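Maxine Kereama llega tarde y con las manos oliendo a cebolla, cosa que me hace gracia, porque yo venía convencido de que en la cocina de Gronari ya no picaba nadie. «Pica quien quiere», me suelta mientras busca una silla. «Y a mí me gusta picar, qué le vamos a hacer.»

Maxine lleva el turno de mañana en la cocina central de Gronari, en Arncombe, la que prepara las comidas de varios comedores de empresa. Unas 600 raciones en un día normal, 470 cuando hay puente. Desde julio trabajan con brazos robóticos en la preparación en frío, y yo quería que me lo contara alguien que estuviera allí dentro, con el delantal puesto, y no el comercial de turno.

Le pregunto por el primer mes y se ríe. «¡Un desastre! Bueno, un desastre nuestro. Dejábamos las tablas donde nos daba la gana, como toda la vida, y el brazo iba a buscarlas a su sitio. Abubakar se pasaba el día pegando cinta de colores en la encimera.» Abubakar es la empresa que les lleva la instalación, aclaro, aunque ella habla de ellos como de un primo que viene a comer.

Lo que más ha cambiado, según Maxine, es el orden de las cosas. Antes cada uno montaba su puesto a su manera y ahora hay una hoja, la famosa hoja de Taltetti (así se llama el programa donde dan de alta cada tarea), y todo el mundo la mira antes de encender nada. «Al principio me sentaba fatal. Llevo media vida en cocinas y me venía un papel a decirme dónde va el cuchillo. Ahora la hoja la escribo yo, fíjate.»

Y eso tiene su miga. Maxine cobra un complemento por preparar las tareas —lo pelearon entre todos, y tardó en llegar— y dedica parte de la mañana a ensayarlas en el simulador antes de que pasen a la encimera de verdad. Tienen 209 tareas dadas de alta. Algunas son una tontería, coger una pieza y dejarla en la bandeja. Otras le han costado semanas.

«Las cosas pequeñas son las peores», dice. «Tú coges algo de una tabla sin pensar. Pues ponte a pensarlo: por dónde bajas, cuánto abres, qué tienes al lado. Yo repito la misma bajada en la pantalla hasta que me aburro.» 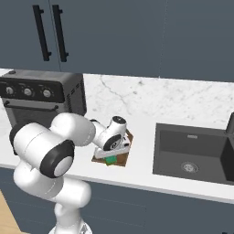
¿Ha perdido alguien su puesto en Gronari por culpa de los brazos?

De momento se ha mantenido toda la plantilla fija, pero este invierno no se ha llamado a los refuerzos de temporada.

Maxine no lo esquiva cuando se lo planteo. Dos de esos refuerzos eran amigas suyas, y una ha encontrado trabajo en un hotel; la otra sigue buscando. «Me duele, claro que me duele. A mí me han quitado el dolor de muñeca y a ella le han quitado el invierno. Las dos cosas son verdad y yo las digo las dos en las reuniones, aunque pongan caras.»

Lo de la muñeca va en serio: antes pelaba y troceaba durante casi todo el turno, y ahora reparte el tiempo entre la pantalla, los fuegos y la revisión de bandejas. También charla menos, y lo echa de menos. En la mesa larga se hablaba de todo, me cuenta, de los hijos, de las series, de quién se había peleado con quién.

Cuando recojo la grabadora me pregunta si me quedo a comer. Hay lentejas. Me quedo, faltaría más.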